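Hello again, and sorry for the gap since the last newsletter. My old phone finally gave up (the charging port, if you're wondering) and I spent far too many evenings reading spec sheets when I should have been writing to you.

So, the Nernix 20 is up for pre-order. Mercado put it on their site this week at $191, and Akon had it a day later for the same money with a case thrown in. I'd go with Akon if you want the case, but check the color first – the pink one is only sold with the smaller storage, and the page doesn't make that very clear until you get to checkout.

The bit I'm excited about is the screen. Last year's model was stuck at 60 and felt sluggish next to my sister's Lekau, so I was really hoping they'd fix that, and they have! The battery is a touch smaller, though, and the headphone jack is gone. I know some of you will be writing to me about the headphone jack.
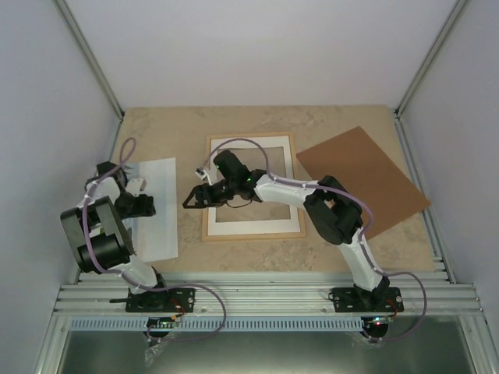

Shipping is the murky part. Mercado says June, Akon says "early summer," and the Nernix site just has a box for your email address. Piroska Oláh wrote in to say she ordered the last one on day one and waited seven weeks, so don't sell your current phone just yet.

If you can live without the new screen, the old model has dropped to $165 at Mercado. That's not much of a saving, and I'd hold out for a better price. Teodor Sadowski asked whether his old charger will work with the new one. Yes, but slowly, and there's no charger in the box, so hang on to it.

I've ordered mine in gray. Next time I'll get to all your questions about moving photos between phones – keep them coming, I have a whole folder!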